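The Names We Read Aloud
10 December 2019

In my country of birth, when a person dies, the family does not write a long text about them. A black-bordered paper is put on the door of the building, with the name, the age and the hour of the burial, and the neighbors stop to read it on their way to buy bread. When I moved to Droltmont eight years ago, I was surprised to find whole pages in the newspaper where the dead were described like heroes in a novel. Everyone was generous. Everyone loved to laugh. I asked myself where the difficult people were buried.

I have changed my opinion since then, but only in part, and I want to explain which part.

My grandmother died in July, in Aravena, and I was asked to speak at the church. I had two nights to prepare. On the first night I wrote what I thought people wanted: that she was patient, that her door was always open. It was a beautiful page and it could have been about any grandmother in the valley. She was not patient. She hit the radio with a spoon when the news made her angry, and her door was open mostly so she could see who was visiting the neighbor across the stairs.

On the second night I wrote about the spoon.
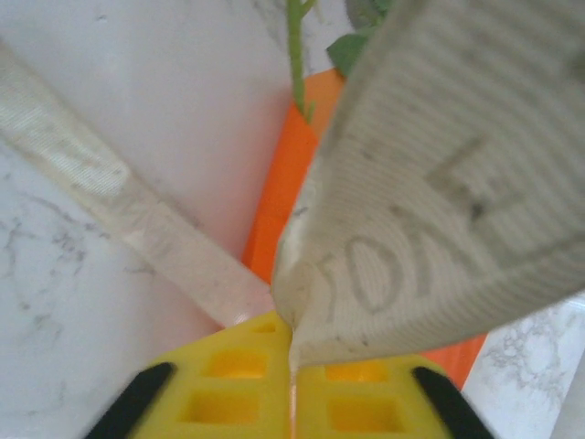 I was afraid to read it. My aunts sat in the first row with their handbags on their knees. But when I came to the radio, one of them began to laugh and cry together, and after the service people came to me with their own stories, some of them much worse than mine. A man I had never met told me that she once followed him for the length of the market because she believed he had paid too little for his onions. He told it with great love.

So I think a eulogy must permit the dead person to be in the room, and for this she needs her faults. I do not mean the serious injuries. A funeral is a poor place to settle accounts, and I have seen it tried, in Wondordale, by a son who spoke for 50 minutes while his mother looked at the floor. What he said was probably true. I still believe he should have said it to his father, or to a friend, or to paper that he did not read aloud.

It is hard to say where the border is. My own test is simple: would she have been angry for one evening, or for the rest of her life? My grandmother would have been angry about the spoon for one evening, and then she would have told the story herself, with a bigger spoon.

In the old cemetery at Virkine there is a stone from 1443. It carries a first name and one more word, which the guide translated for us as "loud." I do not know if the family meant it kindly. But I have forgotten every other stone in that place, the ones with virtues on them and the ones with angels, and I remember very well that a loud person lived there.

I would like to ask my own family for something similar. I am slow in the mornings, I correct other people's grammar in a language that is not mine, and I have never returned a borrowed book on time. They may choose from these.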